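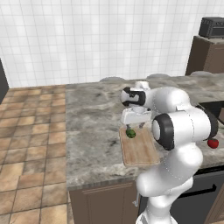
4.3 Setting up the counter pick in Sima

Do this after the arm is loaded and homed (4.2). Kitchen cell only - the bench cell has its own section.

1. Open the Paron kitchen file. Save a copy under your own name before touching anything. Feven Hailu keeps the master and will not be happy if it changes.

2. Check the arm base. It should stand on the floor in front of the cabinets, not sunk into a door. If the base and a cabinet overlap the solver shoves them apart on the first step and the arm jumps.

3. Lay the cutting board flat on the countertop. A slight angle is fine. Let it settle for 200 steps, then lock it.

4. Drop the green vegetable on the board, near a corner. Keep it clear of the edge by 40 mm if you can.

5. Put the apple on the bare counter, off to the side. It's the distractor. Leave it unlocked.

6. Jog the wrist until the fingers point straight down over the target. Slow jog only. Watch the elbow, it swings out over the counter and the collision shell is fatter than the white casing you see.

7. Stop with the fingers just above the target, one on each side. Save as HOVER.

8. Open the gripper to 80 mm. Lower, close, lift. Save each as its own pose.

Note - the elbow can hide part of the board from the default view. Orbit round before you decide a pose is clear. Don't move the board to suit the view.

Note - lumpy items need the fine mesh. With the coarse one the fingers close on air and you get a false grip.

CAUTION: Never copy poses from here to a real arm without running the Folura limit check. The sim countertop is rigid, yours may not be level.

CAUTION: Don't raise grip force above 40 N to cure slipping. Fix the friction value frist, see 4.5.

If the arm shakes at HOVER: halve the time step, re-home, try again. Still shaking, delete the gripper and re-attach from the Prendora library. Ususally a bad joint offset.

Save. Go on to 4.4, place poses.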